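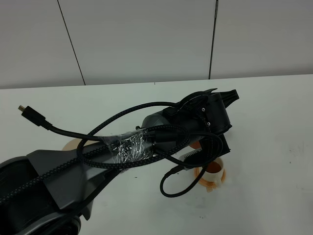 Iddrisu Baidoo would start with the saucer. A cup can be any shape, he told me when I asked how he lays a tea table, but the saucer decides how much room each person gets.

Journal > Table > Interviews
Shop Journal Stockists Contact

He has run Pretness, a small tableware business, for eight years, and the line he is best known for is Luvden: plain white cups on orange saucers with a scalloped rim, like a flower.

"I drew the saucer first and then went looking for a cup that would leave it alone," he says. "White was the easy answer. Tea looks right in white. You can see how strong it is."

The first batch came in July and was 425 saucers. Almost all of them went to cafes. Since then he has sold 2,405, mostly in sets of six.

The rim gave him the most trouble. Early samples had deep petals, and a teaspoon laid on one slid off on to the cloth. He made the lobes shallower and wider. "People pick a saucer up by the edge, so the edge has to be somewhere you can put a thumb."

On a white table he keeps everything else plain. He sets the saucers out first, stands back, then adds the cups. Handles all go the same way, towards whoever is sitting down. He pours at the table if he can, and stops well short of the brim.

"I don't like carrying full cups across a room - you end up with tea in the saucer and then it's on someone's sleeve."

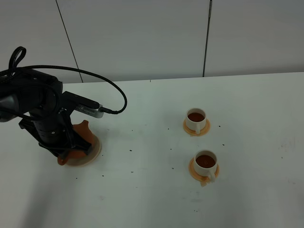
Orange, and what comes next

The colour was not his first choice. He had ordered a grey, saw it under his kitchen light and changed his mind the same evening. Orange also suits black tea, he says, and he drinks very little else.

A second line, Gremex, is due in the spring with a taller cup and a plain round saucer. He is still arguing with himself over the handle.

Does he use his own things at home? "Every day. The ones with marks in the glaze, mostly. I can't sell those."

14 shares 3 comments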